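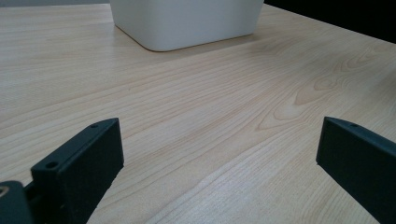 Figure 4. Tabletop with light, maple-like grain. Photo: Skoren study archive.

4.2 Do buyers read grain as a sign of quality?

Retailers often claim that customers can judge a table by its grain. Our survey gives little support for this. Of the 298 shoppers interviewed at the Bresteno and Fodor showrooms, only 37 mentioned grain before they were asked about it, and most of those were comparing color. The oval and arch-shaped loops in Figure 4, similar to those of flat-sawn wood, are the kind of feature that sales leaflets call "character." Shoppers used the same word for scratches.

The earlier Ziltulico survey reported a strong preference for visible grain, but its questionnaire named the feature in the opening item. We doubt that the result would survive a neutral wording. Price tags were also left in view, and in our own pilot, hiding them changed the ranking of 13 tables. We therefore treat stated preference as weak evidence and turn in Section 4.3 to sales records, which have problems of their own.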